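Katcombe Allotment Association
Minutes of the general meeting, 25/02/2018
Held in the back room of the Rinar tea house. Present: 20 members. Apologies were received from 2 members.

1. Minutes of the last meeting
The minutes were read and accepted with one correction. The broken gate is the lower gate, at the Rothe side, and not the upper one.

2. Water
The water is still turned off for the winter. It was agreed to open it again when the night frost is finished, but the date was left open. One member informed the meeting that the tap near plot 32 was dripping already in autumn. The washer must be changed before the water comes back. Members were asked again not to leave hoses lying across the main path.

3. Compost and manure
The farm at Drelus offers manure again this year, at the same price as before. There was a long discussion where to put the heap. Last time it stood too close to the parking place and there were complaints about the smell. The meeting voted to put it behind the tool shed – 14 in favor, 6 against.

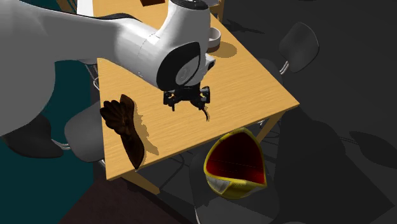
The members who voted against wished it to be written that the way behind the shed is too narrow for a full wheelbarrow. It was agreed to cut back the elder bush there before the delivery.

4. Empty plots
Two plots are free at the moment. Both are full of couch grass. It was proposed that new tenants pay only half the rent in the first year, and this was accepted without a vote. The waiting list will be hung on the notice board.

5. Seed potatoes
The common order goes out at the end of the week. Who wants to join should write the variety and the weight on the list at the shed door. Late orders can not be taken.

6. Other matters
A green watering can was found by the pond and can be collected from the shed. The question of keeping hens was raised again and moved to the next meeting – the rules from the landowner must first be read.

The meeting closed after the tea.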